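Udard (handheld gripper)

Udard is a pair of handheld grippers built in a shared workshop in Clumden by Oi-ling Tam and other members. The grippers are held one in each hand and are used to record household tasks, mainly the handling of cloth, for training a robot arm. The name is also used for the set of recordings made with them.

Design

Each unit has a white housing on a vertical handle, with black jaws at the front and a strip of green indicator lights. The housing went through six versions. The first two cracked at the handle joint, and later ones have a thicker wall there. An early version known as Grevedness had a single jaw motor and was dropped because it could not hold thin fabric -- its parts were reused in the charging stand. 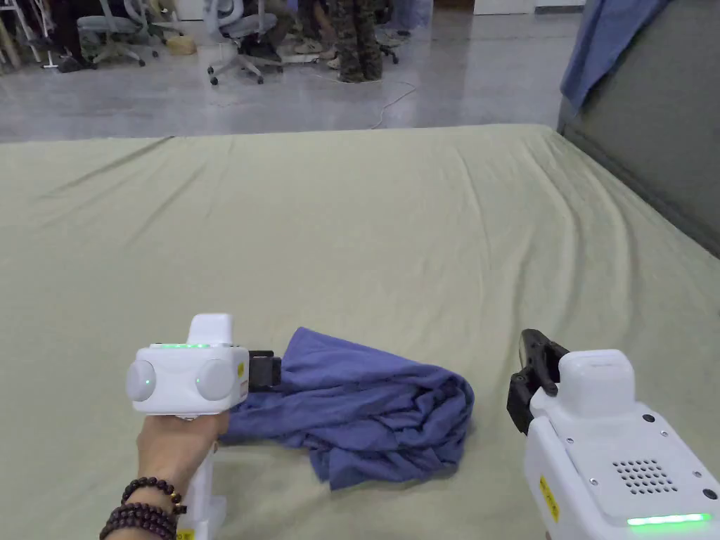
Folding was chosen as the first task because shirts are cheap and easy to reset between attempts. A take begins with the garment crumpled on a flat surface and ends when both jaws are open and clear of it. Takes in which the cloth slips are kept and tagged separately. The first set, finished in September, holds 880 takes.

Software

Recordings are sorted by Tsai, a small program written by Tam. It trims idle time from each take and flags any with missing jaw data. Version 7 added support for matching the left and right units by clock signal -- earlier versions required this to be done by hand.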